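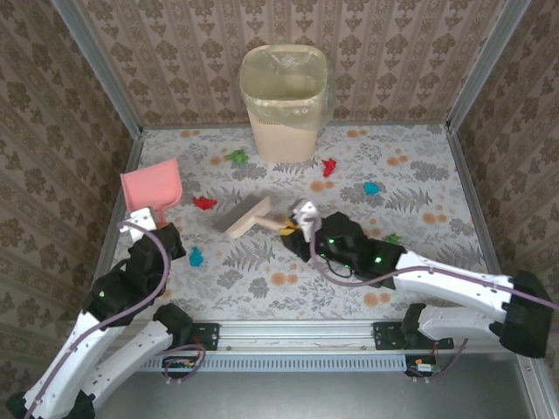
Lined bin at the back wall, small scraps on the mat.

2021-04-06
Paste shelf life, second round

Opened the jars of wheat starch paste put up in November. There were 11 to start with. Six were kept in the cold cupboard and the rest on the shelf by the window. All are the same recipe, cooked in one batch with the Ladefoged starch and tap water run through the filter.

Cold cupboard jars: no smell, no mold on the surface. Two had a layer of clear water on top, a few millimeters deep. Poured it off and the paste under it was stiff but went through the sieve in two passes. Brushed out fine on scrap. The lid on one had rusted at the rim, so that one went down the sink and the jar is soaking.

Window shelf jars: all bad. Sour smell as soon as the lids came off, pink spots on three of them. Washed out with hot water and soda. No point keeping any paste on that shelf again, even with clove oil in it. The clove oil made no difference I could find between these and the plain ones.

Peel test on the cold paste, using the strips cut from the Turside book cloth and gray board. Pressed under the small iron weights for the afternoon, then pulled by hand with the spring scale clipped to the free end. First strip let go at 509 grams, and the cloth came away clean with no board fibers on it. That is low. A strip stuck down with fresh paste this morning tore the top layer of the board before the glue line went, so I did not get a reading worth writing down.

Possible causes, in the order I would check them:
Pressing time too short for the older paste, which goes on thicker.
Too much water poured off, or not enough. I did not weigh it.
The cloth. This is a new roll and the backing paper feels slicker than the last one.

Will repeat with an overnight press before blaming the paste. Cut the strips across the grain this time — I mixed directions today and only noticed after the third one.

Sorutel mix (the half PVA one) is still fine in its tub. Skin on top, peeled it off, stirred, closed it again. Weighed at 147 grams with the skin gone, so it will do for one more set of cases and then we need to order.

The Skurnisov press is sticking again on the way down. Wiped the screw and put a little wax on the thread. Better, but the platen still rocks at the left rear corner when it is nearly closed. Put a folded card under the board stack for now. If you use it, check your text block is square before you tighten all the way.

Other things:
Sieve has a small hole near the frame. Still usable if you keep the paste to the middle.
Label new jars on the glass. The lids got swapped at some point and I had to go by the fill marks.
Blotters need changing before the overnight press.

Next: fresh batch at one part starch to five water, old paste next to it, same cloth, same board, both left until morning.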